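Stovard review office sends food-contact rule back for new cost estimate

24 April 2018

Stovard's Office of Rule Review has returned a proposed rule on food-contact surfaces and packaging to the Department of Consumer Products, saying the department did not show how it arrived at its estimate of what businesses would pay.

The rule would require restaurants, caterers and small food packers to register the materials that touch food or drink on their premises. The department put the cost of compliance at $400 per business and said nearly 400 businesses would be covered.

In a letter released with the decision, review office director Aivar Lūse wrote that the estimate includes the registration fee and leaves out staff time, recordkeeping and any testing a business might have to pay for. The letter also asks the department to explain why it considered no alternative that would exempt the smallest firms.

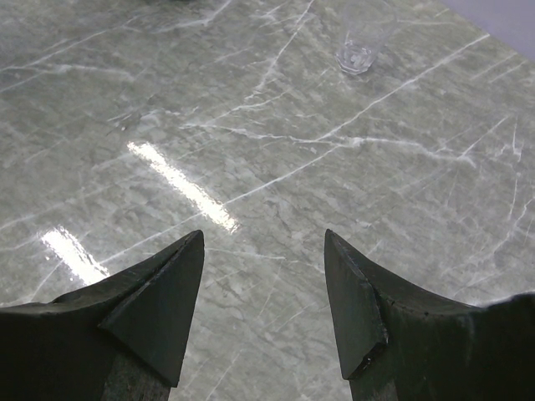
A clear drinking glass on a marble tabletop. Drinkware and serving surfaces would both fall under the proposed rule.

"The statute calls for a comparison of costs and benefits," Lūse wrote. "The office cannot make that comparison from a single figure with no worksheet behind it."

The department received 34 written comments on the proposal. Most came from business owners, and several raised the same question about testing costs. Others supported the rule and asked for it to take effect sooner. The review office said the department's summary of comments was complete but that its responses on cost were too brief to be useful. 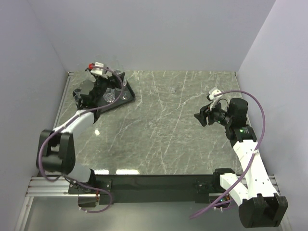 Definitions are another sticking point. The draft sorts surfaces into sealed, unsealed and composite, and sets a different inspection schedule for each. Under the current wording, a glossy gray marble tabletop with white veining, like this one, could be placed in either of the first two groups, depending on whether the inspector treats polish as a seal. The letter asks the department to pick one reading and apply it throughout, including in the fee table.

The Herik Restaurant Alliance, which opposed the rule during the comment period, welcomed the decision. Its policy director, Wendelin Berchtold, said members had no objection to reasonable recordkeeping but could not plan for a cost they were unable to calculate. 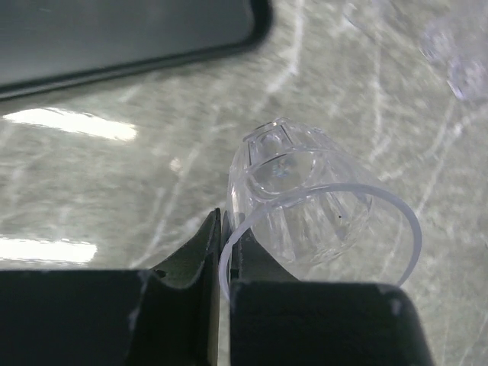 The packaging section drew fewer comments but takes up more of the letter. It requires a separate entry for each "component," a term the draft does not define. A clear plastic cap with a thin ring around its base, of the kind shown here, might need one entry or two. Toma Packaging, a supplier based in Kuster, told the department that the answer would decide how many forms it has to file, and asked that parts sold together be registered together. The department did not respond to that request in its summary.

A department spokesperson said staff were reviewing the letter and would not withdraw the proposal. The department may revise the estimate and resubmit the same text, or change the rule and submit it as new.
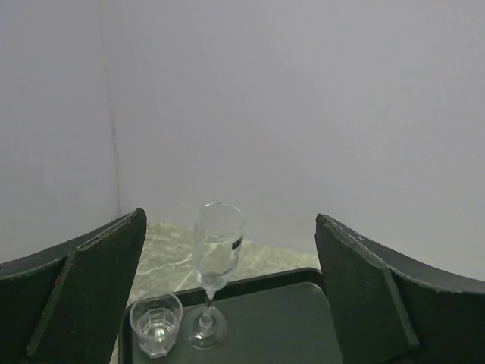 A resubmitted rule would go straight back to the review office. A new one would need another round of public comment, which the spokesperson said would add at least 2 months to the schedule.

The department is expected to say in May which course it will take. Existing inspection rules stay in force until then. The returned draft, the letter and the written comments are available from the review office's records desk.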